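Cracked screen print on an old band shirt, any way to save it?

Posted in Clothes & Laundry

Got a cotton tee, my brother's, from a show years back. Big dark print across the front and it's starting to crack bad, little flakes in the lint trap every time. I wash cold, normal spin, then dryer on medium. Can I fix the print or at least stop it getting worse? Don't want to frame it, want to wear it. Budget is small. Also there's a smell in the armpits that comes back as soon as I warm up, so skipping washes isn't really an option.

Heloísa Frota

trimside_tom
Stop using the dryer.

kemgate laundry lady
I ran the wash and fold on Kemgate for 9 years so I've seen a lot of these. Dryer is most of your problem, yes, but not all. Turn it inside out. Cold water, gentle, low spin, and don't stuff it in with jeans or anything with a zipper. No fabric softener, it leaves a film and it's rough on the ink. Hang it by the hem, out of the sun.

For the smell: white vinegar and water, half and half, armpits only, 30 minutes before the wash. Do a test spot first if the shirt is dark. If that doesnt work get an enzyme detergent and let it soak overnight in a bucket. Don't scrub with a brush.

Flakes that already came off are gone, sorry. You can slow down the rest. Lay the shirt flat, baking parchment over the print, iron on low with NO steam, press a few seconds, lift, move over. Don't slide it. Let it cool all the way before you peel the paper. Works on plastisol, the thick rubbery kind. If the print feels like nothing when you rub it then it's water based and the iron won't do much for it.

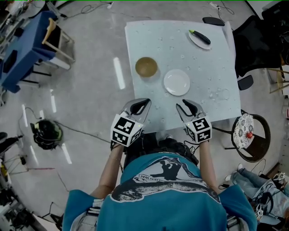

Last edited March 7, 2019

Big print across the shoulders like this one, same rules, only you press it in sections, and keep the iron off the collar. Do the middle first then work out to the sides.

skerach
Agree with most of that. I'd go easy on the iron tho, I did a Teixeira tour shirt in May and had it too hot, the ink went shiny and stuck to the paper. Start on the lowest setting and try a corner. Fabric paint pen for the bald spots, black is easy to match, other colors not so much.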